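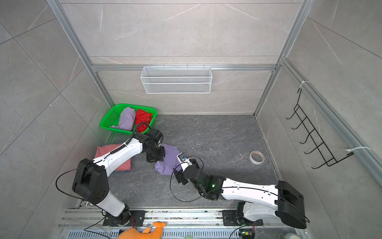

Cómo doblar paños de limpieza para que no se deshagan en la cesta

Publicado por Birach el 2022-10-13

Hola a todos. En casa guardamos los paños en una cesta de plástico verde, de las que tienen agujeritos, y siempre acaban hechos una bola. El rojo y el lila son los peores. Los doblo en cuatro, los meto, saco uno y se desmontan los demás. Me gustaría tenerlos en rectángulos, más o menos iguales, y que aguanten así unos días. ¿Los dobláis sobre una superficie o en el aire? ¿Y los metéis tumbados o de pie?
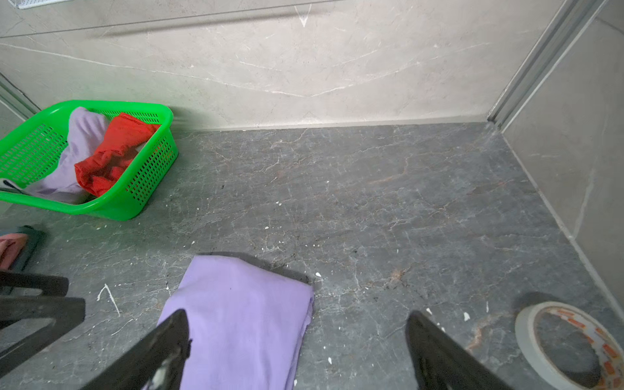
El paño lila doblado en el suelo y, detrás, la cesta verde con los demás.

La cesta mide por dentro 17 cm de ancho, por si sirve para calcular el doblez. No quiero comprar cajas nuevas.

Orhun Gündoğdu
Dóblalos sobre una superficie plana. En el aire las esquinas nunca coinciden, sobre todo si la tela es fina. Yo lo hago así: cojo el paño por dos esquinas, lo estiro, lo dejo caer plano y paso la mano del centro hacia fuera. Después lo doblo por la mitad a lo largo y luego en 3 partes a lo ancho. Si te queda más ancho que la cesta, dale otra vuelta -- mejor un paquete grueso que uno que roza los lados.

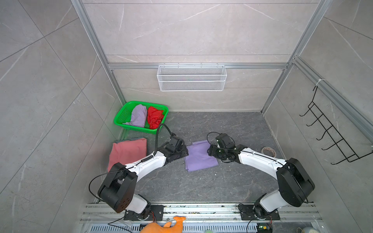 Paño doblado y plano, más o menos rectangular, con los bordes todavía algo arrugados.

Esas arrugas del borde hay que alisarlas antes de seguir, porque con cada doblez se notan más. Para guardarlos, de pie, uno al lado del otro y con el canto doblado hacia arriba. Al sacar uno, los otros se quedan donde están. En mi cesta caben 5 y con uno más ya no entra la mano.

Miso
Yo los enrollo y listo.

Khokhar
Lo de ponerlos de pie funciona si la cesta está llena. Con dos o tres paños se caen igual. En julio empecé a poner una toalla doblada en el hueco que sobra y sujeta bastante bien. También miraría que estén secos del todo antes de guardarlos -- los de microfibra engañan al tacto.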